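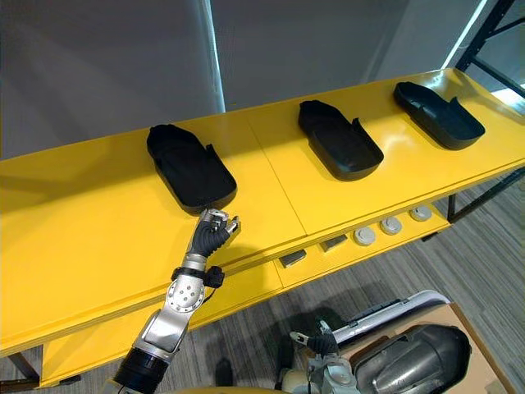
**Plendero 8 is out, and it knows when to give up**

The grasp planner has a new habit: it quits. Until this release, Plendero would chew on a tricky rim for as long as you let it, then hand the controller a path that went through the table. Now it gets 60 milliseconds per candidate and 5 candidates per tray. After that it asks perception for another look, like a grown-up.

Perception needed the help. Black plastic on a shiny yellow top is a fine way to make a depth map full of holes, and the old code treated every hole as free space. Leire Sotomayor rewrote that part in January – holes are now "unknown," and the planner pays extra to reach through them. 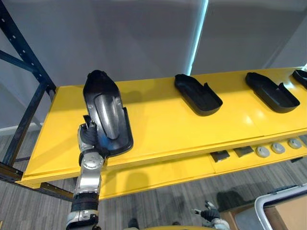
*Tray held by the rim, three more on the shelf.*

Old Pappas config files still load, with 20 warnings. Please read at least one. The Jikik log viewer can replay rejected grasps too, slowly, if you enjoy that kind of thing.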